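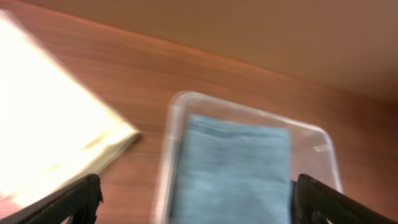
White paper on a wooden tabletop.

Cable glands on shop machines: tips for getting a good seal

883 shares | 7 comments

Most leaks into a control box come in where the cable does. The gland is either the wrong size, put on crooked, or was never tightened again after the first winter. These notes cover ordinary plastic and brass glands on things like dust collectors, bench saws, well pumps and compressor switches. Turn the power off at the breaker and test the wires before you open any box. If the wiring itself is new to you, hire an electrician.

Measure the cable first

Use calipers on the outer jacket and take the reading in two places. Cable that has been coiled for years is often slightly oval, so go by the larger number. Every gland has a clamping range printed on the bag or in the maker's chart. Pick one where your cable falls near the middle. At the bottom of the range the rubber insert will close on it, but it won't stay closed once the cable gets tugged.

Don't build up a thin cable with electrical tape. The tape creeps, gets sticky and lets water follow the wrap inside. Buy a smaller gland, or use a reducing insert made for the one you have.

Know your threads

Metric and NPT glands can look alike in the drawer. An NPT thread tapers and a metric one doesn't. If a locknut spins on easily for two turns and then binds, stop and check, as you may have mixed them. I keep the two kinds in separate coffee cans with the size written on the lid.

Making the hole

A step bit is fine for plastic and thin sheet metal. Go slow and stop at the right step. Clean up both sides with a deburring tool or a half-round file, and get all the chips out of the box before you go on. On painted steel, touch up the bare edge and let it dry overnight.

Put the sealing washer on the outside, between the gland body and the wall of the box. The locknut goes inside. Bring cables in from the bottom of the box where you have the choice. If one has to come in from the side, leave a drip loop hanging lower than the gland.

Tightening

Snug the locknut with a wrench while holding the body still. Then push the cable through, set the length you want inside, and tighten the dome nut by hand until it stops. Finish with a wrench, following the maker's torque figure if there is one. Plastic domes crack when overdone, and the crack may not show until cold weather.

Pull on the cable. If it slides, the gland is too big. Kulap Thammasiri, who wired the compressor in my shop, puts a pencil mark on the jacket right at the dome nut. You can look at it months later and see if anything has moved. I now do the same on everything.

Shielded cable

The cable between a variable speed drive and its motor is often shielded, and the shield has to be bonded the way the drive manual says. Where it calls for a metal EMC gland, a plastic one won't do the job. The braid needs full contact with the gland's spring or cone, and the gland needs bare metal under it on the box. Scrape the paint off in a ring the width of the locknut.

Unused holes

Fit a proper blanking plug with its own washer. Silicone over a hole peels off, and mice chew through foam.

Once a year

I go over the outdoor boxes in January. Look for chalky plastic, flattened washers and rust streaks under the gland, and retighten any dome nut that turns easily by hand.

Search this site: Enter keyword Go

Get new shop tips by email. Your email address Sign up

We use cookies to remember your settings. Accept Decline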